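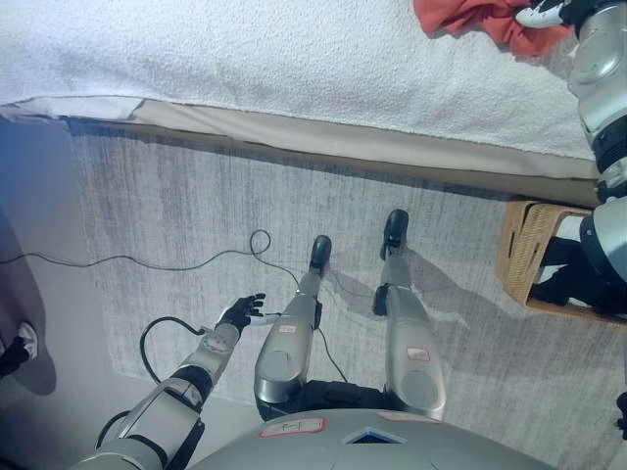
*Two robots at the bedside, one with a hold on the orange-red cloth, and the wicker basket close by.*

## Getting a bedroom ready for the Fludance tidying visit

I've written about folding fitted sheets, getting candle wax out of a tablecloth and what to do with a drawer of single socks, so a column on hiring robots to pick up the bedroom feels like a bit of a leap! But so many of you wrote in about Fludance after it started up in Utden that I booked a visit in August, then another, and then (my husband is still shaking his head) a third. What follows is mostly what I'd do before they arrive, with my opinion of the whole business further down for anyone who's only here for that.

The standard booking is the Gezer package: two walking robots, one attendant, and up to two hours in whichever rooms you choose. They pick up clothes and towels, put them in a basket, straighten the top cover on a bed and clear light things off the floor. They don't change sheets, and they won't go near anything breakable unless you sign for it, which I did not.

### Before they come

**Clear the walking side of the bed first.** Robots need more room to stand than you do. I pulled my nightstand out into the hall, and the second visit went a good deal quicker than the first. If you can only clear one side, choose the one nearest the door.

**Think hard about your rugs.** A low, flat rug with some weight to it is fine. My little sheepskin by the dresser was another story, and after watching a black robot foot push it into three different shapes I rolled it up and put it in the closet. Rug ends that have started to fray should be trimmed or tucked, and a strip of that rubbery gripper mesh underneath is money well spent whether you ever hire a robot or not.

**Pick up your own cords.** Phone chargers, the heating pad, the lamp with the extra-long lead you keep meaning to shorten. The attendant looks after the equipment's cables and will tell you where to stand, but yours are your own business. A bread-bag clip around a coiled charger works as well as anything you can buy.

**Put the basket where the work is.** Set it right up against the bed, on the side they'll be working from. A wide, open basket is best, and take the lid off! I have a lovely tall hamper with a hinged top and it was useless for this. If your basket is the woven kind, run an old nylon stocking around the rim beforehand, and wherever it catches, snip the loose end or dab it with a little white glue.

**Leave things in loose heaps.** I know, it goes against everything I've ever told you. A towel or a pillowcase dropped in a heap has peaks and corners a hand can get hold of. Smoothed flat on a bedspread it takes them ages, with a lot of patient pinching. A bright color on a pale blanket is easier for everybody, including you when you're hunting for the last washcloth.

**Watch out for looped and nubby blankets.** Those thick, towel-like ones are my favorites, but rings catch in them, cats' claws catch in them, and I'd assume any jointed finger might too. I check mine over afterward and ease any pulled loops through to the back with a crochet hook. Never cut them.

**Wear shoes.** The attendant does, and so should you. My slippers were no match for a robot foot coming the other way, and I learned that at nine in the morning on a Monday.

### What it costs

A single Gezer visit is $196 where I live. A season pass is $965, and there's a yearly plan at $3,537, for which I could buy a new washer and dryer and still have something left for lunch. Stairs are extra, so ask before you book. Prasetyo Saragih, who handles bookings at the Utden office, was very kind about my long list of questions and moved my second visit twice without a fee.

### Would I book it again?

For an ordinary week, no. I can pick up a bedroom in ten minutes, and the robots took most of an hour over mine. But my sister had her hip done in the spring, and bending down to the floor was the one thing she couldn't manage, and for her I'd pay for a season and not think twice. They were slow and quite gentle with the linens. The attendant was polite and wiped his shoes.

Fesholm, two towns over, has a similar service coming, and I've put my name on their list. If you've tried them already, do write and tell me how they manage with duvet covers, and whether the basket has to be a particular size.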